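Grinditz Guest Rooms: Frequently Asked Questions

Please read these answers before you write to us. Many guests ask the same things, and maybe your answer is already here.

Where is the house?
We are in Grinditz, on the hill side of the village. The nearest town with a train station is Prirken. From the station you take bus 7 and you get off at the last stop. From there it is a short walk uphill. If you have heavy bags, write to us the evening before and we will meet you at the stop.

What time can I check in?
From 3 p.m. until 8 p.m. If you will come later, please tell us and we will leave the key in the box beside the door. The code for the box is sent only by text message, so please check that we have your correct phone number.

What time is check-out?
At 10:30 in the morning. You may leave your bags in the hall until the evening. The hall is not locked, so please keep your passport and money with you.

How much is the deposit?
The deposit is 30 euros for each room. It is returned to the same card after you leave. The bank can need several days for this, and we cannot make it faster.

Can I cancel my booking?
Yes. Until 7 days before your arrival it costs nothing. After this we keep the price of the first night. If you only want to change the dates, ask us first, and in most cases we find a solution.

Do you have family rooms?
We have 2 rooms where a family of four can sleep. They are on the ground floor and they share one bathroom. In the summer they are booked very early. A baby bed is free, but you must ask for it when you book.

Is there parking?
You can park on the street in front of the house. Please do not use the yard of the neighbor, also not for five minutes. He needs it for his tractor.

Can I bring my dog?
One dog is welcome in the ground floor rooms. Dogs may not stay alone in the room, and they may not come into the breakfast room.

What is for breakfast?
Bread, butter, cheese, eggs, jam, and fresh fruit. Coffee and tea are included. We serve it from 7:30 to 10. If you leave earlier for the mountain, we can pack it in a paper bag. Please say this before 6 p.m. on the day before. For allergies, write to us when you book, because the shop in the village is small and we must order some things from Prirken.

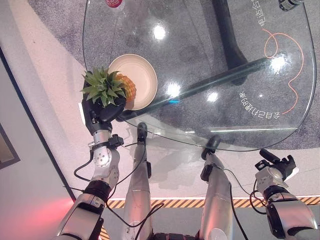 On the last morning you can also pay for extra drinks at breakfast, by card or in cash. Please tell us your room number. Guests who stay a full week do not pay for juice.

Is the house open all year?
We close at the end of October and open again in spring. You can send a booking request during the winter, but our answer will be slower.

Who do I contact?
Write to Adel Radwan through the contact form. He answers in English, German, and Arabic.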